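Inicio | Cuaderno | Datos | Porteros | Archivo | Contacto
Imprimir – Enviar por correo

Cuaderno de taller, noviembre de 2024

Retomo lo de los saques de esquina, que lo tenía abandonado desde septiembre. Joris Van der Linden me pasó por fin los cortes del Plullorham y me he tirado la mañana entera etiquetando (qué ganas tenía, y qué pesado se hace a partir del décimo). En total son 24 córners, todos de liga, ninguno de copa.

La idea sigue siendo la misma: ver si el Plullorham saca en corto cuando va ganando o si eso es una impresión mía de verlos en la tele. De momento me salen 7 en corto, y de esos 4 con el marcador a favor. Vamos, que no da para decir nada, pero me sirve para probar la plantilla nueva y ya he visto que falla en un sitio: si el lateral toca el balón y se lo devuelve al sacador, la hoja lo cuenta como dos jugadas distintas. Lo arreglé a mano en dos filas y lo dejo apuntado para que Beatriz mire la fórmula, que es suya y yo ahí no me meto.

Otra duda: ¿qué hacemos con los rechaces? Joris los cierra en cuanto despeja el primer defensa. Yo dejaría correr el vídeo unos siete segundos más, porque el gol de Cordeiro al Skerby viene justo de ahí, de un despeje flojo a la frontal, y con el criterio de Joris ese gol desaparece de la tabla. ¡Un gol de córner que no cuenta como gol de córner! Le he escrito y dice que entonces también habría que meter las contras en contra. Pues igual tiene razón – lo hablamos.

El Skerby, por cierto, defiende en zona con dos hombres al primer palo y deja la frontal bastante sola. Apuntado con lápiz, que solo he visto tres partidos suyos y uno era con medio equipo suplente. 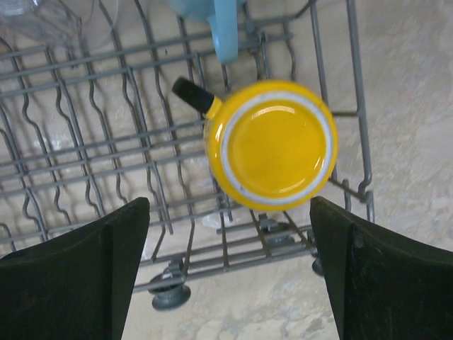 La taza amarilla, con su fina franja blanca, sobre la rejilla gris.

Sigo por la tarde. He pasado los cortes a Zunum para tener los clips ordenados por minuto y me ha duplicado los de la segunda parte. Borrados los repetidos, vuelto a exportar, ahora cuadra. Beatriz Louro pide que los nombres de archivo lleven primero el rival y luego el minuto, así que toca renombrar todo lo anterior (paciencia).

Pendiente:
– fórmula del saque en corto, Beatriz
– cerrar con Joris el criterio de rechaces
– pedir más partidos del Skerby, a ser posible con los titulares
– revisar el córner del descuento, no distingo quién peina el balón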